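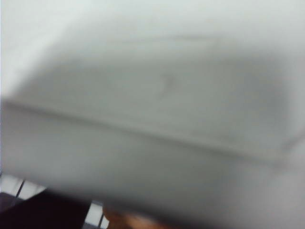
Salim Mutiso spent 11 years processing evidence for the county before he moved to records review. His current job is to read old burglary files and decide whether anything in them can still be tested. The Nekimstead property room holds 3704 open items, and he has a list of 223 that he wants to look at first.

"Most of a burglary file is paperwork," Mutiso said in an interview on Tuesday. "You get the incident report, the owner's loss list, maybe a print card. The physical items are a small part of it, and they were often packed by whoever was on shift."

The review began in March, after a detective working a break-in on Cornthorpe Road asked for a glove logged in an earlier case. The glove was on the shelf. The form showing who had handled it was missing two signatures.

"That doesn't mean anyone tampered with it," Mutiso said. "It means I can't show that they didn't. A defense lawyer will ask about those two gaps, and the prosecutor needs an answer before then."

He sorts each item by three fields: seal condition, transfer log and storage history. An item with a broken seal and a complete log stays on the list. An item with an intact seal and no log goes to a supervisor. Storage history is the hardest to rebuild, as the room was moved twice and the older shelf numbers were not carried over. 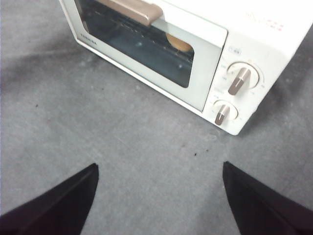 Loss lists cause a separate problem. Owners write them within a day or so of the break-in, usually from memory, and few include serial numbers. Mutiso said he had compared lists with pawn records from the same months and could match only a handful of entries with confidence.

"If the list says 'silver watch,' I can't do much," he said. "If it says where the scratch is, I can."

The county now logs transfers in a program called Rurer, which will not release an item until both parties have signed. Mutiso said the software had cut the number of incomplete forms, but that older cases were entered by hand and carried their errors with them. He has found dates typed in the wrong order and one item entered under two case numbers.

Asked whether any of the files would lead to an arrest, he declined to guess. The time limit for filing charges has run out on many of them. In those cases the owner can claim the property, provided it can be identified.

"I send the letter and wait," he said. "Some come back because people moved. Then I look for a new address and send it again."

He expects to finish the first group of files before starting on the El Sherbiny warehouse thefts, which fill four boxes.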